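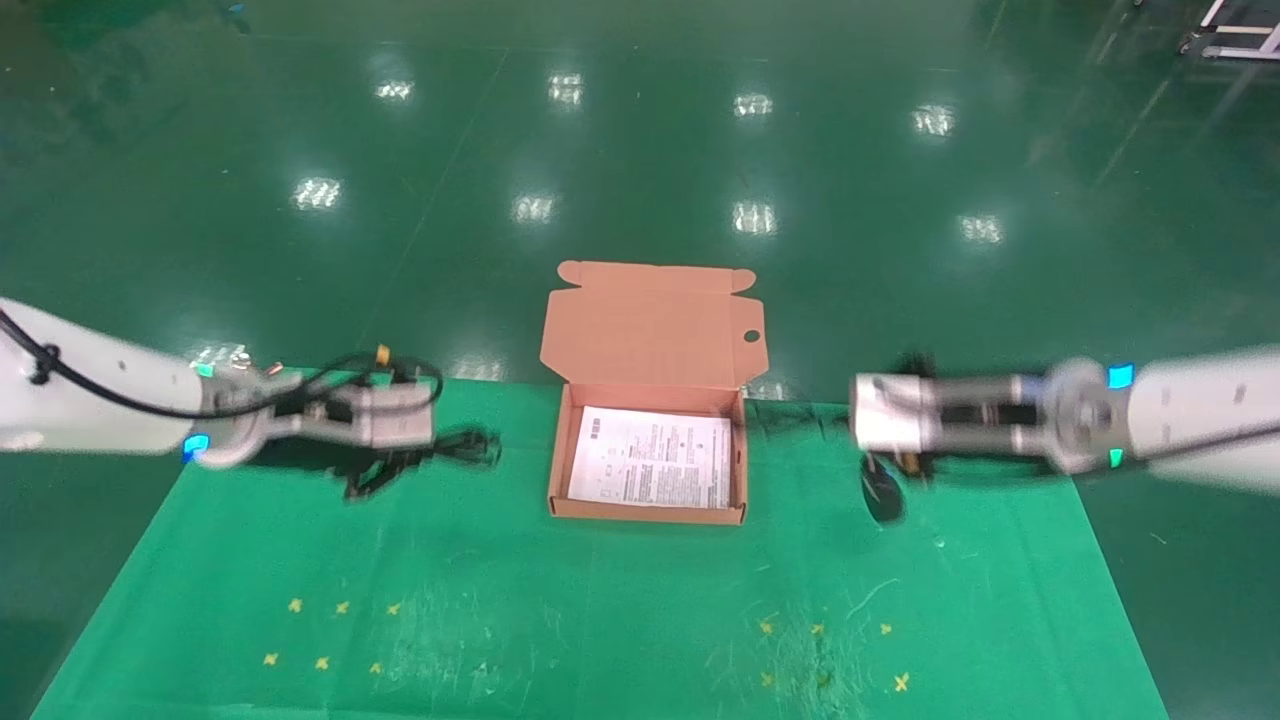
Ildikó Nyitrai had been going to the Thursday circle at Zoltcombe, which had long since moved to other evenings and kept its name, for four winters before the guide said anything meant for her. Sandamali would close her eyes, her voice would drop and slow, and Kavus would come through, fond and unhurried, like an uncle on a long telephone call.

"You keep asking which door is yours," said Kavus that February night, "and you've had your hand on the handle since you were a girl, dear one."

Well, she thought of the ferry ticket to Grundholm, bought and never used, and of her mother's blue coat, and (she couldn't have told you why) of soup. Beside her old Tapio Lehtinen was crying quietly into his scarf, as he did most weeks, and she passed him her handkerchief and went on listening.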